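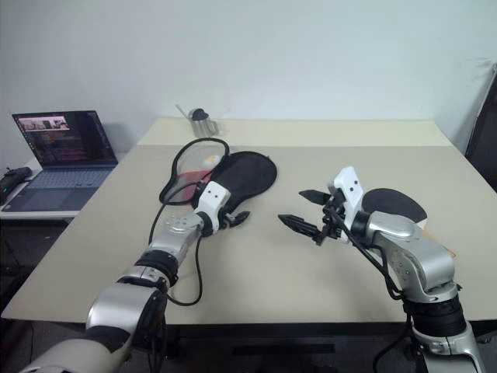
The two-arm cell at Erkitz, with a paddle case open on the table.

Equipment plan: gripper fingers and cabling

The request for a second two-arm cell has been priced and moves to the next purchasing round. Kusuma quoted 370 dollars per set of gripper fingers. The plan lists six sets, for a line total of 2,220 dollars – freight is billed separately.

Cable sets will come from Dasura, with a lead time of 70 days from order. Orders placed in February have arrived and should not be counted again.

Arms are not part of this round. The Drodavine lease covers them for another 8 months, and a buyout price has been requested. Tables and laptops stay on the general lab budget.

Sites that need spare brackets should add them to the shared parts sheet by Thursday, May 6, 2021.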